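Blanket care, part 2: the shaggy gray one

Washing instructions on throws are written for a machine bigger than mine, so I keep my own notes. Both of ours came out of the Mapplebeck box in November and needed different handling.

The printed fleece is easy. Cold wash, low spin, inside out to spare the print, over the rail overnight. It has a thin pile and sheds very little. The gray plush holds far more water and comes off the rail in clumps unless it is brushed first. I use a soft pet brush, one direction only, then shake it out from the short edge.

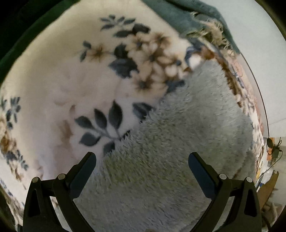
Gray plush against the floral fleece, pile tufted and a bit streaky.

Fabric softener is out for both. It coats the fibers and the long pile goes flat within a couple of washes. Half the usual detergent and a second rinse did more for the feel than anything Lanying Zhong and I tried last winter.

For storage I fold the fleece in thirds and roll the plush, pile side in. Folding leaves a crease that takes days to brush out. The roll goes on the top shelf with nothing stacked on it.

Next up is the wool one, which has moth holes along the hem.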